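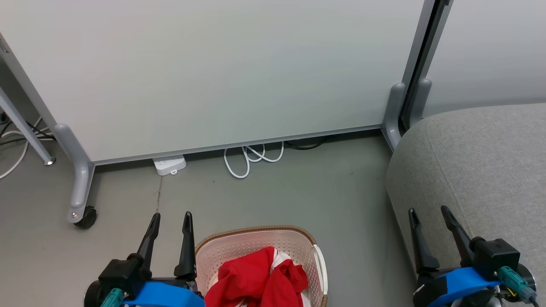

Figure 4-1. Whiteboard panel on its caster stand, with an upholstered ottoman beside it.

4 Setting up and maintaining Rivora mobile whiteboards

Section revised September 22, 2023. Applies to Rivora 200 panels on Nolten stands.

4.1 Before you start

Read section 3 (Unpacking and stand assembly) first. The stand must be fully assembled and the panel bolts tightened before the unit is moved to its working position. Two people are required to lift the panel. One person can roll the assembled unit.

CAUTION: Never lift or pull the unit by the bottom trim. The trim is not load-bearing and will come away from the panel.

4.2 Positioning the unit

1. Clear the floor along the route. Move cords, mats and loose items out of the path of the casters.
2. Release all caster locks by lifting the tabs with your toe.
3. Stand at one end of the unit and hold the frame post at waist height. Push slowly. Do not push on the writing surface.
4. At door sills and carpet edges, turn the unit so that one end crosses first.
5. Set the unit in place. Leave 64 cm clear on the writing side.
6. Press down all caster locks. Push lightly on the post to confirm that the unit does not roll.

NOTE: Where units are placed side by side, lock the first unit before bringing up the second. The stands may overlap at floor level, but the panels must not touch.

CAUTION: Do not park a caster on a power cord. Route cords behind the stand or through a floor cover.

4.3 Levelling

1. Place a spirit level on the top rail of the frame.
2. If the bubble is off centre, loosen the adjusting nut above the low caster by half a turn.
3. Check again and repeat as needed.
4. Retighten the nut with the supplied Dobson key.

4.4 Routine cleaning

Dry-wipe the panel at the end of each day. Wash it weekly as follows.

1. Remove magnets and markers.
2. Wipe the panel with a soft cloth dampened with clean water. Cotton or terry is suitable.
3. Work from top to bottom in straight strokes.
4. Dry with a second cloth.
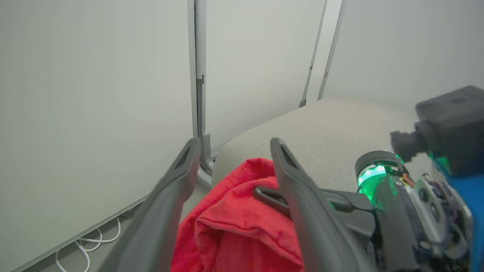 Figure 4-2. Red terry towel with stitched hem.

NOTE: Wash new coloured cloths separately before first use. Dye can transfer to the panel and to nearby fabric.

CAUTION: Do not use scouring pads, acetone or paint thinner. Damage to the surface coating from these products is not covered by warranty.

4.5 Replacement parts

Order casters, adjusting nuts and trim from the Mirkbridge parts counter. Quote kit number 876 for a full set of casters. For panel replacement, see section 6.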